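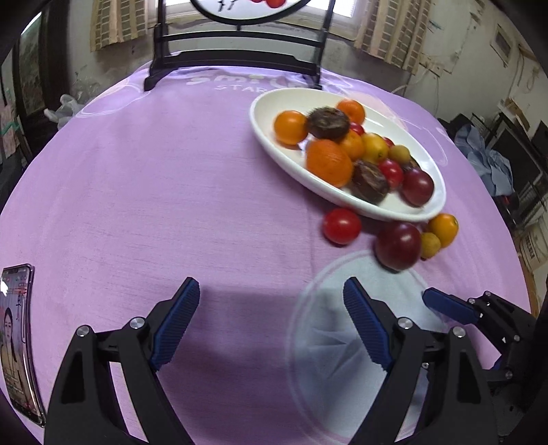

Filed under: Home & Everyday Life / Working Papers / Food at the Table

3.2 The shared dish and the cloth beneath it

When we began visiting households in Drarnero, we expected to spend most of our time in kitchens, asking about cupboards and refrigerators and who does the shopping. We did plenty of that, and we were fed very well while doing it. But the people we visited kept steering us back to the table, and in particular to whatever was sitting out on it between meals. After a few weeks we gave in and added a page to the interview guide on the fruit dish, and this section grew out of that page.

By "shared dish" we mean any bowl, plate or platter of food left out on a table for anyone in the home to take from without asking. It is a loose definition, and Henk Dijkstra, who coded the first batch of diary entries, argued for a tighter one that would leave out anything meant for cooking. We tried his version for a while and dropped it, with some regret, when we saw how freely people mix things. Tomatoes were the usual trouble. Plenty of households keep small ones with the sweet fruit and eat them the same way, by the handful, on the way past. Figure 4 gives a fair idea of this kind of mixture: oranges of different sizes share an oval white dish with a plum-like fruit, small red fruits that may be cherry tomatoes, and some dark brown, wrinkled pieces, with a few more fruits resting on the cloth in front.

Figure 4. Mixed fruit in an oval dish on a round table with a printed purple cloth.

The fruits on the cloth deserve a word of their own. In the diaries we had asked people to write down what was "in the dish," and it took us far too long to see that this wording left out everything lying beside it. Itzel Beltrán noticed it first, on a Thursday visit, when a grandmother patiently explained to her that fruit next to the dish was still "dish fruit" as far as the family was concerned. We changed the wording that same evening. Of the 726 diary entries we kept for analysis, those written before the change are marked as such in the tables, and we ask the reader to be a little forgiving of them.

We also learned to ask about the cloth. Our first guide treated it as background, something to be lifted off and washed, but people had a lot to say about it! Some kept a plain one for guests and a cheerful printed one for the rest of the week, and several told Yi-an Shim that a bright cloth made them more likely to sit down with a piece of fruit and stay there a while. We would not want to lean too hard on this. These are things people said over tea, and a person who has just been asked about her tablecloth will naturally find something kind to say about it. Still, the remarks came up in homes that otherwise had little in common, and we felt they belonged in the record.

Where the table stood mattered too. Families who passed it on the way to the front door described the dish mainly as something to grab from, while those with a table farther inside the home talked about peeling and sharing, often in the evening, with one person doing the peeling for everybody. Oranges came up again and again in this second group. Bok-nam Yoo's field notes from August are especially full on the subject, and we return to them in Section 3.3, along with the question of who refills the dish and how the others know when it has been done.

We use cookies to remember your reading preferences. By continuing to browse, you accept our cookie policy. Accept | Manage settings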